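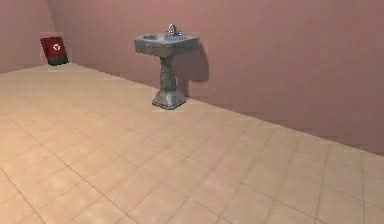
Gray pedestal sink, silver faucet

Hard water in an old house: softener or just vinegar?

vangelis_k
Good evening to all. My name is Vangelis Konstantinidis and I moved to Rindelden in December. The water here is very hard. The kettle is white inside after 4 days, and my shirts feel like paper when they dry. The plumber from Birness recommends a full softener with salt. My neighbor says it is a waste of money and that vinegar is enough. I would like to hear from people who have lived with one of these for some years – please no links to shops.

pipewrench_mo
What is your number? Without the hardness everybody is guessing. Ask the water company or buy test strips.

vangelis_k
The strip says 126, but the paper does not explain which unit. I think it is milligrams per liter.

pipewrench_mo
If it's mg/L then that is hard but not terrible. I wouldn't put in a softener for that. Descale the kettle every couple of weeks and move on.

lena_figueroa
I disagree with Mo. We had a similar number on Figueroa Street and the heating element in the boiler was ruined after 7 years. A softener costs less than a boiler. Also the soap finally makes foam, and I use maybe half the detergent.

pipewrench_mo
Seven years is a normal life for a cheap element. And you carry salt up the stairs forever.

vangelis_k
Thank you both. The stairs are a real question, because I live on the third floor and the salt comes in big bags. For now I have bought a Sturell filter jug for the drinking water. The tea is much better and there is no skin on the top any more. What I don't like is the used cartridges. I keep them in a drawer, and I don't know if they can go with the ordinary recycling. 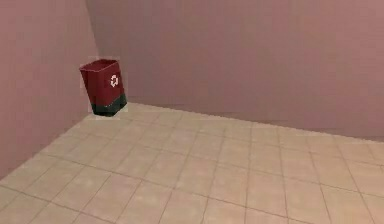

The shop where I bought the jug says it takes them back, but it is open only until 5 in the afternoon and I finish work at 6. Has somebody sent them by mail?

odd_socks
Check the box for a return label, mine had one. Don't put them in with the plastics, there is stuff inside that has to be separated first.

lena_figueroa
Or skip the jug and fit a filter under the kitchen sink. One cartridge lasts us half a year.

vangelis_k
This is a good idea, but I must ask the landlord before I touch any pipe. The plumber wants 100 just to come and look, so I will wait with the softener until spring. Meanwhile I clean the kettle with citric acid – the vinegar smell stays in my kitchen until the next morning.

pipewrench_mo
Citric acid works fine. Use cold water for it and rinse twice.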